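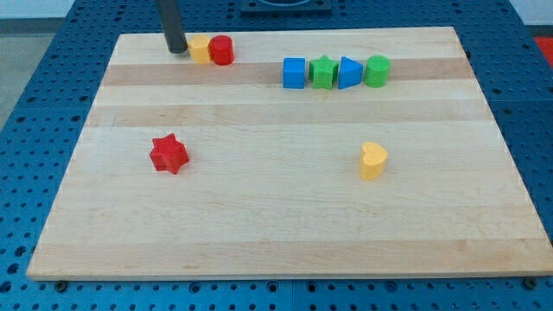

Colored blocks on the striped board

Off-Topic > Books, TV, Podcasts
Thread: Sports podcasts that are about the actual sport

marshgoalie
Posted December 13, 2022

I need to gush for a minute. I finished all of Finard on my commute and I've already started over! It's a history of one tiny rowing club, told by the people who rowed there, and the whole thing is training, weather, bad boats and one regatta in June that they lose by a bow ball. I was yelling in my car. Who else has something like this? Please no murder, I have a sister who sends me enough of those.

tenth_inning
Finard is wonderful!! Episode 3, with the cox who lost her voice, I've played for half my family. Try Cedo next if you like cycling. It's slower but the climbing episode is so good.

pkolb
Gonna disagree on Cedo. Two guys laughing at each other for 400 miles. And you can't say sports is the nice corner of podcasting, half the charts are doping and dead boxers.

tenth_inning
They laugh because they're friends, I like that part. And doping is in there, they just don't play scary piano under it.

marshgoalie
Ha, the scary piano! I'm not against a hard subject, pkolb. I just get tired of every show being built like a crime show, with the cliffhanger and then a mattress ad.

pkolb
OK, that I'll give you. The Marinho series did a swimmer's comeback that way and it was a 700 meter story stretched over a whole season.

evidal
Esperanza Vidal here, I ran the 800 in college and I LOVED the Marinho one. The stretching is the point, those months off are long and boring and you feel every bit of it. Listen again from the pool episode on.

pkolb
I'll try the pool episode. No promises.

lowbarb
Does anyone know if Nurer is coming back? The handball one. I knew zero about handball and now I have opinions about goalkeepers.

marshgoalie
Never heard of it, downloading right now! Do I start at the beginning or skip ahead?

lowbarb
Beginning. The sound is rough for the first couple, stick with it.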